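How to Run a Toast Demo at Your Robot Open Day

We had our open day at Hatside in December, and ever since then people from other clubs and labs have been writing to ask how we set up the toaster table. Tamara Hnatiuk answered the first few by email, very patiently, and then she asked me to please put it all on a page. So, with apologies for how I wander, I'll go through it the way we did it.

What you will need
A two-slot toaster with a plain body
A white table with room to spare on every side
A robot with two arms and hands that can manage a slice
Plenty of bread, or a stand-in slice for practice
One person to talk and one person to watch the robot

Step 1. Pick the table before you pick anything else
Visitors want to see the hands, and a light, bare tabletop helps them do it. Put the toaster in the middle, with the cord running off the back so that neither arm has to cross it. Orysia Hrynyshyn walked the whole room the evening before and moved our table twice (I grumbled, she was right). Leave space on both sides for the arms to come up and rest open while you do your talking. A quiet starting pose is a lovely thing to have. It gives you time to say hello, and it gives the children time to find a spot at the front.
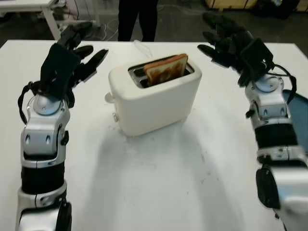 Both hands open on either side of the toaster, with a toasted slice standing in the rear slot.

Step 2. Practice with something that isn't bread
Real bread bends, tears and leaves crumbs in places you will be cleaning for a week. For rehearsals you can use a slice cut from wood, which keeps its shape however many times it gets squeezed. Do those runs with the toaster unplugged, please! Wood has no business near a hot element. Shanthi Siriwardena ran our rehearsals and kept a notebook of every grip that slipped, and by Sunday we knew exactly which angles to avoid. Write down the height of the slot too, because if anybody swaps the table you will have to teach it all over again, and you will not remember the old number as well as you think you will.

Step 3. Get your close view sorted out
People standing three rows back can't see a fingertip. If you have a wrist camera, put its picture up on a big screen and let the crowd follow along that way. Have a look at what it shows while the arm is in its working position, and check it again when the lights in the room are as they will be on the day.

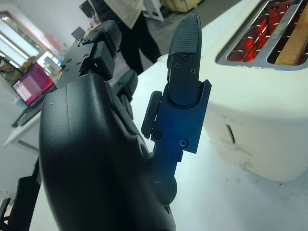
Window light is the usual trouble. Ours was fine in the morning and dreadful by 3, so we lowered the blinds and left them that way. If the fingers hide too much, turn the toaster a little at a time and keep the arm where it is — much easier than teaching a new approach with guests coming up the stairs.

Step 4. Run the show
Say out loud what is going to happen, then let it happen. We tried to keep each round short: a slice goes in, the lever goes down, everybody waits, and somebody asks whether it can do bagels. (Ours can't. Marichka Romaniuk has opinions on this.) The waiting is the best part for questions, so have your talker ready to fill it. Keep your second person by the stop button the whole time, and don't let them get drawn into conversation, however nice the visitor is.
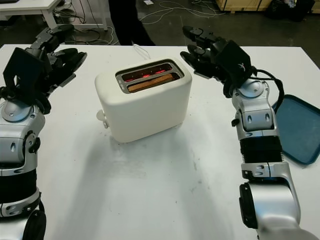

Keep everyone's fingers well back while the elements are on, including your own. Bring the hands away from the slots as soon as the slice is in, and let them wait off to the sides until it's done. Between rounds, switch off, let things cool, and give the table a wipe.

Step 5. Packing up
Unplug first, then empty the crumbs, then put the arms to rest. Sarahí Lozano has the checklist we used, and she is happy to send a copy to anyone who asks at the Hatside front desk. If you're borrowing our table for your own day, please bring it back with all its feet.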